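Bon, comme on me pose la question à chaque fois que quelqu'un déménage autour de moi, je fais un fil : comment équiper une cuisine quand on part de zéro et qu'on n'a pas envie d'y laisser un salaire. Je précise que je ne suis pas cuisinière, je suis juste quelqu'un qui a trop souvent changé d'appart.

Premier appart, aucune méthode. J'étais entrée chez Ledesma (le grand magasin d'arts de la table, celui avec l'escalier en colimaçon) avec l'idée d'acheter une poêle, et j'en suis ressortie avec un service à fondue. Je n'ai jamais fait de fondue. Je n'aime même pas tellement ça !

J'avais gardé le devis de leur « cuisine complète jeune ménage », il est toujours dans un tiroir : 2 490 euros. Avec un coupe-œuf. Et un presse-ail, et une pince à asperges, et un truc dont je n'ai jamais compris l'usage même en lisant la notice.

Cette fois je m'en suis tirée pour 214 euros, tout compris, et je cuisine mieux qu'avant. Je vous raconte, avec mes bêtises.
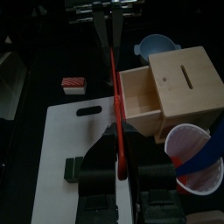 Crédit photo : Higinio Tovar

Règle de base chez moi : on n'achète rien la première semaine à part de quoi faire cuire des pâtes. Une casserole, une passoire, un couteau qui coupe. Vous mangez des pâtes, vous râlez, et vous notez sur un papier ce qui vous a manqué pour de vrai.

Mon papier disait : planche, poêle, cuillère en bois, tire-bouchon (souligné), saladier, torchons. Pas de mandoline. Pas de siphon. J'avais une mandoline dans mon ancien appart et la seule chose qu'elle ait coupée régulièrement, c'est mon pouce.

Le couteau, parlons-en. Un seul, mais un bon. J'ai eu pendant des années un bloc entier avec des lames qui écrasaient les tomates. Maintenant j'ai un couteau de chef et un petit d'office qui vient de ma grand-mère, manche tout fendu, et le reste je l'ai donné sans regret.

Et faites-le affûter !! Chez moi il y a un monsieur au marché qui fait ça pendant que vous achetez vos poireaux. Franchement la première fois j'ai eu l'impression d'avoir changé de légumes.

Pour la planche : prenez-la grande. Plus grande que ce que vous pensez. La mienne est en bois, elle dépasse un peu de l'évier quand je la lave, c'est pénible, et je ne reviendrais en arrière pour rien au monde. Une noisette d'huile minérale de temps en temps et elle est contente.

Où chercher, maintenant. Les vide-greniers évidemment, mais arrivez tôt OU très tard. Tôt vous avez le choix, tard vous avez les gens qui préfèrent vous donner le carton que le remettre dans le coffre. Le 14 juillet 2018, brocante de village, canicule, tout le monde voulait partir voir le feu d'artifice : j'ai eu un faitout en fonte pour 19 euros, couvercle compris. Le vendeur me l'a porté jusqu'à la voiture. J'en parle encore à Noël.

En janvier c'est l'inverse, il n'y a plus de brocantes, par contre les petites annonces débordent de cadeaux de Noël jamais déballés. J'ai vu passer des robots pâtissiers, des cocottes, des machines à pain en pagaille. (J'ai résisté à la machine à pain. Deux fois.)

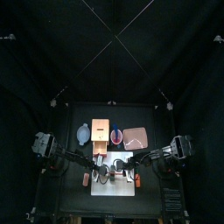

Est-ce qu'il faut se méfier de la fonte d'occasion ?

La rouille en surface se récupère très bien avec du gros sel, une demi-pomme de terre et de l'huile de coude, puis un passage au four avec un voile d'huile. Une fissure, en revanche, ne se répare pas : on repose et on passe au stand suivant.

Pour écouter une fissure, d'ailleurs, tapez doucement avec l'ongle ou une cuillère. Une fonte saine sonne clair, une fonte fêlée fait un bruit mat un peu triste. C'est Higinio Tovar qui m'a appris ça, mon voisin du dessous à l'époque. Il tapait sur toutes les cocottes des brocantes et les vendeurs le détestaient.

Maintenant les poêles, LE sujet qui fâche. J'ai eu l'antiadhésive de chez Drirkeo, magnifique au début, mes œufs glissaient comme à la patinoire. Et puis je l'ai rayée avec une fourchette, tout bêtement, un soir où je discutais. Maintenant les fourchettes sont interdites de séjour au-dessus de mes poêles.

La poêle en acier, c'est plus long à apprivoiser. On la culotte (chauffer, huiler très fin, essuyer, recommencer), et les premiers œufs sont une catastrophe. Il faut accepter la catastrophe. Les miens ont fini en œufs brouillés pendant tout un mois et j'ai fait comme si c'était le menu.

L'émail, j'adore pour les couleurs et pour les plats qui passent du four à la table. Mais ça déteste les chocs, et ça déteste qu'on le passe brûlant sous l'eau froide. J'ai un plat écaillé à cause de ça, il sert désormais de soucoupe au basilic.

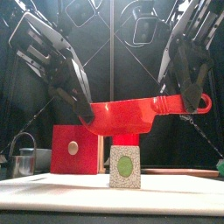
Comment ravoir un fond émaillé qui a brûlé ?

Un fond d'eau, deux bonnes cuillères de bicarbonate, on porte à frémissement quelques minutes et on laisse refroidir tranquillement. Ensuite une spatule en bois et une éponge douce suffisent le plus souvent, et si ça résiste on recommence le lendemain. Pas de paille de fer, jamais !

Autre chose que j'aurais aimé savoir plus tôt : regardez comment ça se range avant d'acheter. J'ai craqué pour une sauteuse à long manche chez Guditz – superbe, en promo, je la caressais dans le rayon – et elle n'entrait dans AUCUN placard. Elle a vécu sur la gazinière jusqu'au déménagement suivant.

Du coup j'ai planté des crochets au mur. Une tringle, des esses, tout pend. C'est moche selon ma mère, très pratique selon moi, et on voit d'un coup d'œil ce qu'on possède. Pensez juste à ne pas mettre ça au-dessus de la plaque, la graisse se dépose partout et vous lavez vos ustensiles avant ET après.

Pour la vaisselle, laissez tomber l'idée du service assorti. Mes assiettes viennent de partout, j'ai gardé une seule contrainte (du blanc ou du bleu) et ça fait presque exprès. Les bols viennent de la ressourcerie Prarkdale, vendus au poids dans du papier journal. Les gens croient que c'est du goût.

Les boîtes de conservation : du verre, toutes de la même forme, pour pouvoir les empiler et surtout pour que les couvercles aillent sur les boîtes. J'ai trop souffert à genoux devant un placard à essayer des couvercles.

Là où je ne fais pas d'économies : les torchons. Du lin ou du métis épais, qui boit. Ceux en coton fin avec des recettes imprimées dessus étalent l'eau et puis c'est tout.

Et mes 3 regrets, pour être complète : l'essoreuse à salade trop petite, la balance à piles (les piles sont toujours mortes le jour du gâteau) et le service à fondue, qui m'a suivie partout.

Il est toujours là, d'ailleurs. Si quelqu'un le veut, je le donne, avec les piques. Et dites-moi en réponse ce qui ne sort jamais de vos placards à vous, je veux des noms !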